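Dendbridge: daylight, blinds and a small workroom

Interview, 16/07/2024

Shahnaz Samarakoon has fitted out workrooms for Dovix for five years, and most of her time goes on light. The rooms are usually small, with one window and a good deal of bench work to be done near it. The Dendbridge room was handed over to its users in the spring and she has been back twice to take readings.

"People ask for a bright room," she says. "Then they sit down at a bench by the window and can't see what they're doing. The glass is bright, the work in front of them is dark, and the eye settles on the glass."

Her first step is a light meter and a plan of the room. She takes a reading at each working position with the blinds up, another with the slats level and a third with them tilted. At Dendbridge the target at bench height was 400 lux, which the ceiling fittings had to meet after dark without help from the window. Daylight was treated as an addition and left out of the sums.

Horizontal blinds were chosen over roller blinds at an early stage. A roller blind, she explains, is either over a given part of the glass or it isn't. Slats can be set so that light goes upwards first and reaches the bench from overhead.

"If you tilt them the right way, the upper part of the room does some of the work. That depends on keeping the upper surfaces pale. Paint them a dark colour and the light stops there."
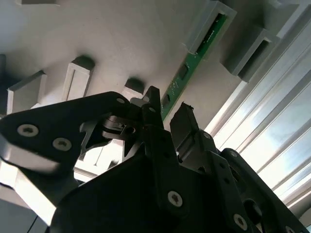

The window at Dendbridge, with horizontal blinds.

The blinds came from Quintana and were supplied with cords, later changed for wands. Samarakoon had no complaint about the slats but disliked the first set of brackets, which left a gap of 19 mm at one side. In the late afternoon a stripe of sun came through it and crossed the bench. The replacement brackets closed most of the gap, and a strip of felt dealt with the remainder.

She is less firm about what to do with small bright parts. Screw heads, polished edges and bare metal all throw back a point of light, and anyone working on small hardware near a window will meet them. Matt black finishes help a little, although a worn edge on a black part can still show up pale when it catches the light.

"You can't design out every highlight. I'd be wary of anyone who wanted to. A highlight tells you where an edge is. What I try to remove is the large one, the reflection of the whole window."

On cleaning, she gives the users a single sheet. Slats are to be dusted dry, from the top down, with the blind lowered and closed one way and then the other. Water is kept for marks. She found at an earlier job, a pair of rooms called Jolden, that damp cloths had left streaks on every slat, and the readings at the bench had dropped by roughly 80 lux before anyone asked why the place seemed dull. Washing the slats properly brought back most of it.

Asked whether motorised blinds would have been a better choice, she says they were priced and dropped. The window is within reach of the bench, the wand takes a few seconds, and the users change the angle more often than she had expected.

"They don't follow my marks. I put a small pencil mark on the wall for the morning setting and another for the afternoon. One was rubbed off within a week. The room reads well enough, so I haven't put it back."

The next set of readings is due in August, when she also plans to check the felt strip and decide whether it should be replaced with something that can be wiped.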